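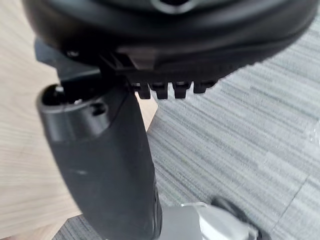
Section 4: Fitting and checking the wrist camera and gripper on the Larkora arm

Right, you've got the arm bolted down, the Brokholm controller has a green light and you're itching to make it open a door. Hold on a bit! This section is the one people skip, and I skipped it myself on my first Larkora and lost a whole Friday to a camera that was looking slightly the wrong way. Have a small hex key, a soft brush, a lint-free cloth and the laptop with Clatument installed to hand before you start.

CAUTION: Press the stop button and wait for the joints to lock before you put your fingers anywhere near the gripper. The arm holds its own weight when it's stopped, but the fingers can still close if somebody sends a command from another machine.

4.1 Checking the camera view

1. Power up the controller and leave it until the fan settles down.
2. Open Clatument and choose Wrist, then Live View.
3. Set the exposure to 400 to begin with. If you're near a big window you'll want it lower, and if the picture goes murky under a desk you can push it up to 600 (any higher and pale wood just turns into a white smear).
4. Look for the underside of the black housing across the top of the picture, with the row of four little tabs hanging from it. You want to see all four.
5. If the tabs are missing or sliced through, slacken the camera screws half a turn, nudge the camera and look again. Tiny nudges! I always overdo it.
6. Tighten the screws a little at a time, swapping from one to the other, and keep one eye on the screen while you do. 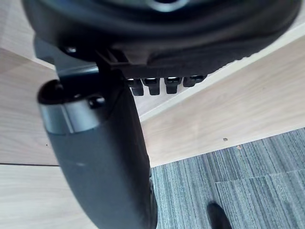 Wrist view with all four tabs showing below the round housing.

Don't fret if your view doesn't match mine exactly. The parts shift about in the picture as the wrist turns, so pick one resting pose and always check from that. I save mine in Clatument as "Home 2", and I'd suggest you do something similar so you're comparing like with like next time.

NOTE: A speck that stays in the same spot on screen while the arm moves is on the lens. A speck that travels is on whatever you're pointing at. I once spent ages cleaning a lens over a mark on somebody's cupboard.

4.2 Looking over the joint and the covers

1. Jog the arm at slow speed until you can see the link and its metallic band comfortably.
2. Stop the arm.
3. Wipe the band with the dry cloth. No sprays, please, they creep into the gap and you'll be hearing about it for weeks.
4. Brush out the ribs and slots on the white cover. Carpet fluff loves them.
5. Check the visible screws for any that stand proud. Nip them up by hand and stop when they feel snug.
6. Start the arm again and run the slow wrist turn from the Service menu, listening as it goes. A soft whirr is fine. A click once per turn isn't, and you should go to section 9.
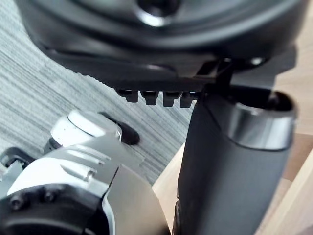 Metallic band on the dark link, right; slotted white cover, lower left.

Small scuffs on the dark parts don't matter a jot. Cracks do, so if you find one, leave the arm stopped and send a photo to the Szczepańska service desk before you do anything else. They'll ask for the serial number as well, so copy it down while you're there.

4.3 Trying it on a real cabinet

This is the fun part. I like a low cabinet with hinged doors for the first go, as it makes the arm reach down and come at things from an angle, and any fault in the camera setting shows up quickly.

1. Clear the floor so the doors can swing all the way.
2. Begin with the doors already open, and leave closed ones for later when you trust it. 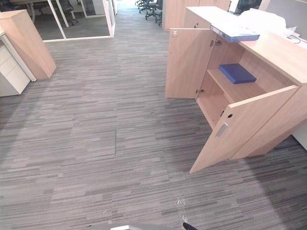

3. Jog the gripper towards the edge of one door and stop a hand's width short. Go slowly here, the head camera makes everything look further off than it is.
4. Switch between the head view and the wrist view. The same edge should turn up in both.
5. Close the fingers gently on the edge, open them again and back straight out. Don't swing the arm sideways while it's holding a door, or you'll be buying hinges.
6. Repeat on the other door.

If the gripper misses to the same side every time, go back to 4.1. If it misses all over the place, run the joint check again (4.2) and look hard at those screws. Error 71 on the controller means the wrist has lost contact with the camera; reseat the plug at the controller end first, then restart Clatument.

Once both doors go well, save your settings under File, Keep as Default, and carry on to section 5.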